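Guía de montaje de la mesa Pullden
Parte 2: colocar, nivelar y cuidar el tablero

Si vienes de la primera parte, ya tienes las patas atornilladas y la mesa boca abajo en el suelo. Bien. Ahora toca darle la vuelta, y aquí te pido un poco de paciencia, que yo la primera vez lo hice sola y con prisas y me llevé medio rodapié por delante.

Qué necesitas a mano

La llave Allen que viene en la bolsita (la pequeña, la grande ya la puedes guardar), un nivel de burbuja, un paño de algodón y el bote de aceite Buzatu si vas a dar la primera mano hoy mismo. Ah, y otra persona. El tablero pesa más de lo que parece.

Dar la vuelta a la mesa

1. Quita todo lo que haya alrededor, alfombra incluida.
2. Colocaos uno en cada extremo corto y agarrad el tablero, nunca las patas.
3. Levantad a la vez, girad despacio y apoyad primero las dos patas de un lado largo.
4. Bajad el resto. Si oyes un crujido, para y revisa los tornillos de esa esquina.

PRECAUCIÓN: no arrastres la mesa una vez puesta de pie. Las escuadras Daltel aguantan muy bien el peso hacia abajo, pero un tirón de lado las afloja.

Nivelar las patas

Cada pata termina en un pie regulable. Girando hacia la derecha sube, hacia la izquierda baja - te vas a equivocar, yo sigo equivocándome.

5. Pon el nivel en el centro del tablero, a lo largo, y corrige.
6. Repite a lo ancho.
7. Apoya las manos en las esquinas opuestas y empuja un poquito. Si baila, baja el pie que queda en el aire hasta que toque.

Nota: si tu suelo es antiguo y con el pie regulable no llegas, los tacos de fieltro Jodis de 2 mm van de maravilla. Se pegan debajo y ni se ven.

Primera mano de aceite

Aquí sí que disfruto, lo reconozco. La madera bebe muchísimo al principio y el cambio de tono es una gozada.

8. Limpia el polvo con el paño apenas humedecido y deja secar bien.
9. Lija muy suave con grano 300, siempre siguiendo la veta. Sin apretar, es más una caricia que otra cosa.
10. Echa poco aceite y extiéndelo en pasadas largas. Con 70 ml tienes de sobra para el tablero entero.
11. Retira lo que sobre con un trapo limpio y seco.
12. Al día siguiente, segunda mano igual que la primera.

PRECAUCIÓN: los trapos con aceite pueden calentarse solos y prender. Extiéndelos al aire libre hasta que estén tiesos, o mételos en un cubo con agua. Nada de hacer una bola y a la basura.

El color del tablero

Me escribe mucha gente preguntando qué acabado elegir. El claro es precioso, pero marca cada cerco de taza. El marrón es el más agradecido para una mesa donde se trabaja, y mi favorito con diferencia. Eso sí, la misma superficie cambia bastante de una habitación a otra, así que prueba antes el tono por debajo, en una zona que no se vea, y míralo de día y con la lámpara encendida.

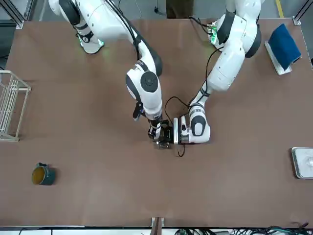
Mantenimiento

- A diario: paño seco, o con una gota de jabón neutro si hay pegotes.
- En abril, cuando apagues la calefacción, repasa los tornillos. La madera se mueve con los cambios de humedad y alguno siempre pide un cuarto de vuelta.
- Si se levanta la fibra en algún punto, lija solo ahí y da una manita de aceite.
- Nada de lejía, amoniaco ni estropajo verde, por favor.

Para las manchas de tinta uso un truco que me pasó Tania Khan: goma de borrar blanca, de las de toda la vida, y mucha calma. Con el bolígrafo va bien si lo pillas pronto. Con el rotulador permanente no te prometo nada.

En la parte 3 montamos el cajón y la bandeja para cables. Deja las guías en su caja hasta entonces, que llevan grasa y manchan.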